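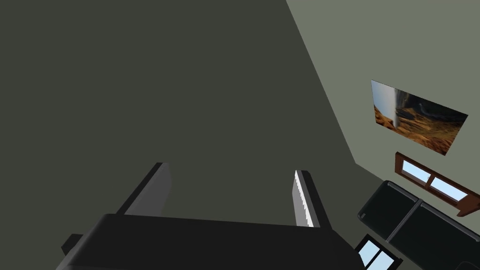 Skundano says its new planner is ready for the home. Read the release notes first

Skundano shipped version 5 of its manipulation stack in August, and the headline number has been doing the rounds ever since: 4,000 simulated episodes in furnished rooms, with the planner finishing the task in nearly all of them. Several readers forwarded the announcement and asked whether it changes anything for people who run arms for a living. I spent the better part of a week with the release, and my answer is that it changes your build scripts and maybe your afternoon.

Start with what the stack is. Perception comes in from a wrist camera, goes through a learned model that guesses where the graspable things are, and ends up in a sampling planner that looks for a path to them. Version 5 swaps the old planner for a new one that keeps a rolling picture of free space and replans while the arm is moving. That last part is real work and I don't want to be sour about it. The old version planned once, closed its eyes and went. If you nudged the target halfway through, you got to watch a confident grab at nothing.

The trouble is where it was tested. All the published results come from a simulated living room: flat shading, even light, walls with no texture on them, a black sofa, a wood-framed window, a canyon print hung on the wall. I have no quarrel with simple rendering. It's fast, it's cheap and it lets you run thousands of episodes overnight. But a perception model that has grown up among plain walls has had an easy childhood. Real walls have light switches, scuffs, a phone charger hanging down, the shadow of whoever is standing behind you. The release notes have one line on this, saying that appearance variation is "on the roadmap."

I asked Diễm La about that line. She maintains the perception half of the Dument toolkit, which a lot of small labs use as a base, and she has been porting pieces of the Skundano release over to it.

"The planner is good. I would take the planner tomorrow," she told me. "What I can't do is pull it apart from the room. The thresholds for what counts as free space were tuned on renders, and there are a lot of them, and they are not in one file."

She counted them, as it happens. There are 307 tunable values in the default configuration, and by her reckoning 62 of them touch how the depth estimate gets turned into occupied or empty space. Most have no comment. One of them is called fudge_2. She has not found fudge_1.

This matters more with a wrist camera than with one bolted to the ceiling. The view swings every time the arm does. Tilt the wrist and a wall can fill most of what the camera sees, with the useful stuff squeezed into a corner. A blank surface at a steep angle gives a depth model very little to hold on to, so the stack falls back on what it learned to expect. In a simulator, what it learned to expect is correct, since the same code drew the wall. On your bench it may be off by the width of a coffee mug, and then the rolling picture of free space is rolling along with a mistake in it.

The replanning can make this worse. A planner that thinks once commits to one error. A planner that thinks all the time can wobble between two. We ran the stack on our own arm on Thursday, with the default settings and a plain cardboard box as the target, and got a good look at this: the arm crept forward, decided the way was blocked, backed up, decided it was clear, and crept forward again. After a while I hit the stop button and went for lunch. Raising the update delay calmed it down, at which point it behaved a lot like version 4.

Our setup is one arm in one room, so don't hang too much on it. Skundano's numbers come with a similar limit, though, and it is missing from the announcement. How many different rooms were there? The paper talks about "diverse furnished interiors." The scene list in the repository is short, and several entries point at the same base layout with the furniture moved. The success rate is averaged over everything, so you can't tell whether the hard cases were hard or whether there were any.

I would also like to know what happened in the failures. A planner that gives up and parks itself is a very different product from one that drives a finger into a window sill, and the results table puts both under "not completed." The simulator logs contacts already. Publishing them would cost somebody a morning.

Compare Winine, whose release in the spring was duller in every way. Lower numbers, an uglier website, no video. But the failures were sorted by cause, the contact logs were there to download, and the config file was short enough to read in one sitting. I trust it more because I can see where it falls down. Usman, the grasp-scoring package, now builds against both stacks, so you can switch between them without rewriting your whole pipeline, and I'd suggest doing that before you pick a side.

If you want to try version 5 anyway, a few notes from our end. Pin the renderer version or the example scenes won't load. Turn on the free-space overlay in the viewer, which is off by default and is the only sane way to see what the planner believes. Save the camera stream along with the joint states, because the built-in logger keeps the second and drops the first. And leave the speed cap alone until you've watched it work in your own room, with your own lights on, for longer than feels necessary.

I sent Skundano a list of questions covering the scene count, the failure breakdown and fudge_2. They replied quickly and politely to say that a technical report is coming. I'll go through it when it's out. Readers who have had the stack running on hardware, well or badly, should write in, and please send logs.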